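Open day at the Fulcombe furniture works
Visit report, July

The Luleck furniture works in Fulcombe opens its doors to the public each July, and I went for the morning session. Parking is across the road in the gravel lot. Sign-in started at 9:00 and we were given earplugs and a paper map.

The first stop was the lumber yard. Most of the stock is maple and beech, bought rough and stacked under a metal roof for 138 days before it goes to the kiln. Our guide said the kiln holds 2181 boards when full.
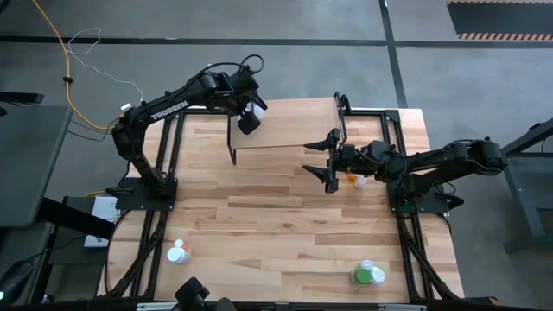 From the kiln we walked to the rip saws, which were shut off for the tour. Boards are cut into strips, sorted by color, and glued up overnight. The works turns out roughly 700 tops a year, mostly for kitchens and schools. One line, a plain dining table called the Meteo, has been made since the shop opened.

The finishing room was the warmest part of the building and smelled strongly of oil. Each top gets three coats. Visitors have to stay behind the yellow line, but samples are passed around. 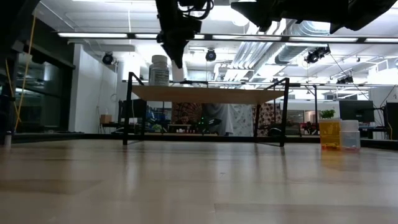
Can you buy seconds on the day?
They are sold from the loading dock until noon, cash or card. I saw a small bench marked at $109.

Coffee was served in the canteen, where the wall calendar already had next year's Ramadan shift times penciled in. I left a little after 12:30.
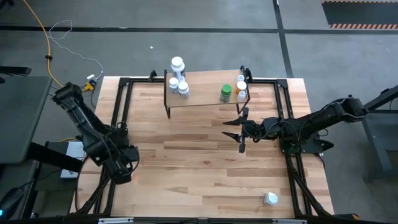

Strip-built wooden tabletop with a small raised shelf at the back.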